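Repatriation after a mass-casualty event – speaker notes
Wian Mokoena, 13th July

Start with the Felbridge coach crash. Three families, three countries, one airport. Say that the first call came from a consulate and the second from a reporter, and leave it there for a moment.

Explain who does what. The local coroner releases the body. The consulate issues the papers. The airline, or the air force if the state offers a plane, handles the flight. Families often think one office runs all of it.

Costs. The Vallejo route came to 2,615 euros per coffin before the funeral home's fee. Insurance paid for two of the three. Mention that the third family waited until May for an answer.
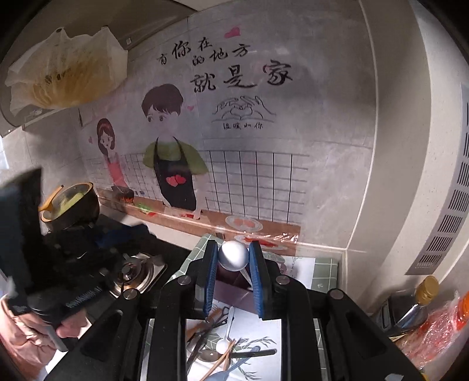
White round-bowled utensil held between blue pads, other utensils below.

Ceremony at arrival. Ask the family first. In Sternov over 400 people came to the airfield and the parents had asked for a private return. Ministers can meet the plane without cameras – it has been done.

Press. Names are released only after next of kin confirm in writing. Read out the short statement from the Sternov case, slowly.

Leave time for questions. If someone asks about military flights, say the rules differ by country and point to the handout, 100 copies by the door.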